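Packing Table Gallery: Mixed Household Goods
Hetura sorting room, September 2020
Page maintained by Nazanin Shirazi

The room handles groceries, toys and small household items that go out together in one order. Goods are brought to a covered table, bagged by hand weight and moved to the shelf marked for the route. The current route list has 504 addresses, split over 4 shelves. Bags are thin film with loop handles, bought in cartons of 3,000.

Working order at the table is heavy and square items first, then tubes and long packs, then soft goods. Flour and sugar get a second bag if the paper is creased at the fold. Long film-wrapped packs are laid flat with the label up so the barcode can be read before bagging. Soft toys go on top and are left out of any bag that holds cleaning products.

Ross MacAulay set the present table height in March. The cloth is changed when the weave starts to catch on bag handles. Spare cloths are in the lower drawer, folded to shelf width.

One picture is posted for this room. The Vetitdale set has its own page. 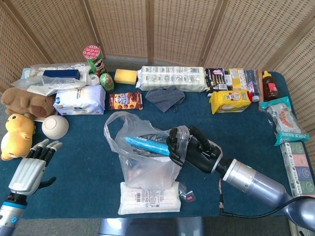
Mixed goods on the teal cloth, with the woven screen behind. A light-blue striped cylinder is partly inside a translucent bag; the long white pack near the front edge is in clear film, label showing.

How full should a bag be?
Fill it to two thirds of its depth, leaving enough film above the goods for the handles to meet without pulling.

Corrections to the text go to Macarena Herrero at the Desen office.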